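Fovik: an open collection of escape room puzzle notes

Welcome, and thank you for stopping by! Fovik is a collection of short written notes on the puzzles found in escape rooms, gathered so that people who design rooms (or simply love playing them) can see which sorts of puzzle turn up, how they are signposted and where teams tend to get stuck. It began as a private spreadsheet after a rather frustrating evening with a padlock, and it has grown a good deal since then.

What is in the collection

There are 3,000 puzzle notes in this release, of which 2,000 have been read by a second player. Each note covers one puzzle in one room and sits on its own line in puzzles.csv. Venue names are left out, and so are codes and final answers, so you can browse happily without spoiling a game you have booked.

The columns are:

note_id: a plain running number
puzzle_type: one of 9 types, such as search, pattern, wordplay, sorting or teamwork
theme: the theme of the room, in the player's own words
hints_used: how many hints the team asked for on that puzzle
stuck_minutes: the player's own guess, so please treat it gently
comment: free text, anything from three words to a small essay

Sorting and matching puzzles

This is the type we get asked about most, and it's a lovely one to read through. It takes in anything where the team has a set of pieces and must order them, pair them or spot the odd one out: cards, tiles, tokens, labelled bottles and so on. If a puzzle also needs a search before the sorting can begin, it is filed under sorting and the search is mentioned in the comment.
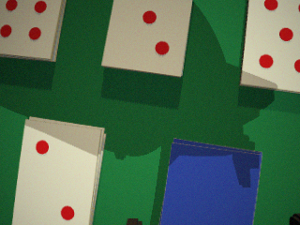 How the notes were gathered

Players filled in a short form after their game, usually over a drink or on the train home, and you can tell from the spelling! Notes from the older Skorier list were folded in this April. That list had no hints column, so those rows are blank there. A blank means unknown and should never be read as zero.

Things to watch out for

Keen players write more notes than casual ones, so harder rooms are over-represented. Horror rooms are thin on the ground, mainly down to the tastes of the early contributors. There are also 2 spellings of "teamwork" in the puzzle_type column (one has a hyphen), and we will tidy that up in the next release.

Using and adding to it

You are welcome to use the notes for anything you like, including paid design work, provided you credit Fovik somewhere sensible. To add your own, copy template.csv, fill it in and send it through the issues page. Please leave out anything that gives away a solution.

Last updated 8/8/24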